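Cook the Beans Longer Than the Book Says

I love a pot of beans the way other people love a steak, and I will happily argue for it with anyone who sits still. Dried beans, cooked slowly in their own broth, are the best food you can make at home, and most of us have only ever eaten them undercooked or out of a can!

My trouble with recipes is the clock. They say an hour, so we stop at an hour, and we get a bean that is done in the middle and chalky around the skin (or the other way round, which is worse). Beans don't know what time it is. A fresh bag might be creamy in 54 minutes and an old one can take all afternoon. I now taste seven beans before I turn off the heat, and if even one of them fights back, the pot keeps going.

Jeanine Baert taught me this when I lived over in Atthorpe. She salted the water early, which every cookbook on my shelf told me would ruin everything, and her beans were wonderful - soft all the way through and seasoned all the way through too. I have salted early ever since and I'm never going back.

And please, please keep the broth. I see people pour it down the sink and it hurts me. Put a stale crust in it, or an egg, or just a spoon of olive oil and some black pepper, and eat it standing at the stove. I used it in place of chicken stock all through January and liked every soup better for it.

Buy a bag, start it after breakfast, and let the house smell good. You can fix nearly anything about a pot of beans except being in a hurry - so pick a day when you aren't. 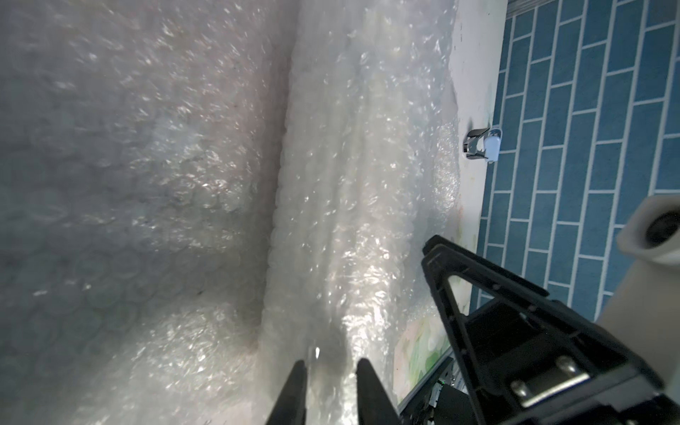
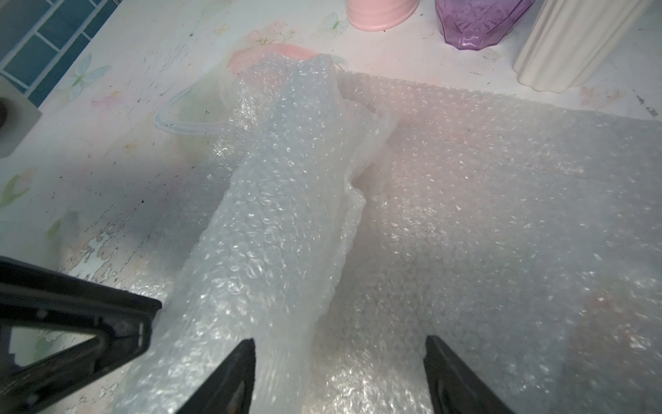 Bubble wrap, in both pictures.

Recent posts
Why I Stopped Peeling Carrots
Dustine's Onion Soup, Two Ways
In Praise of the Lumpy Mash
A Letter to My Bread Knife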